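Home | Modules | Handouts | Reading List | Staff | Contact

Domestic Heating Systems, Module 3
Handout: Sizing and Siting a Room Heater
Prepared by Lutz Mühlbauer for the Tellberg evening course, September intake

1. Purpose of this handout

Students are expected to have read the notes on heat loss before attending. The present handout covers the step that follows: choosing a heater whose output suits the room, and deciding where in the room it should stand. Wall construction and window ratings are treated in Module 2 and are not repeated.

2. Volume and heat demand

The first figure required is the volume of the room. Measure length, width and ceiling height in feet and multiply the three. The practice room used throughout this module has a volume of 2178 cubic feet. Alcoves open to the room are included; closets with a door are not.

Volume alone does not give the heat demand. Two rooms of equal volume may differ widely if one has an outside wall on a single side and the other stands at the corner of the building. Students should carry forward the loss figure from their Module 2 worksheet and record it beside the volume.
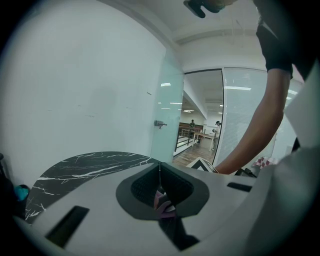
Gripper body with recessed cup and mesh pad.

3. Indoor design temperature

For living rooms the course uses 67 degrees Fahrenheit. For hallways and utility rooms it uses 60. These values are fixed for all graded work, whatever the student may prefer at home. An answer based on other temperatures will be returned for correction.

4. Oversizing

A heater that is much too large for its room is run at low output for most of the season. With solid fuel this means a slow, smoky burn, dirty glass and deposits in the flue. With gas or electric units it means frequent switching on and off. Mulugeta Gebreyes discusses both cases in the Kirui reader, and students should be ready to summarize his argument in class.

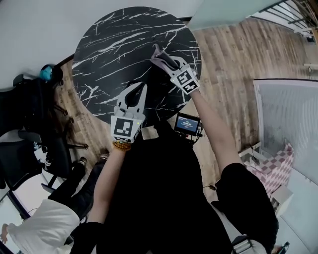

5. Placement

The position of the heater is decided in this order: flue route, clearance to combustible surfaces, then circulation of air. Clearances are taken from the manufacturer's manual for the exact model and may not be estimated. Furniture and curtains must be shown on the plan, and so must the direction in which each door opens. A heater placed in a corner may leave the far side of a long room cool, and this should be noted on the plan where it applies.

6. Work to be submitted

Complete the Garno worksheet for the practice room and attach a plan drawn to scale. State the volume, the heat loss, the design temperature and the output selected. Show all working. Plans without marked clearances will not be graded. Worksheets are to be handed in at the start of the next session.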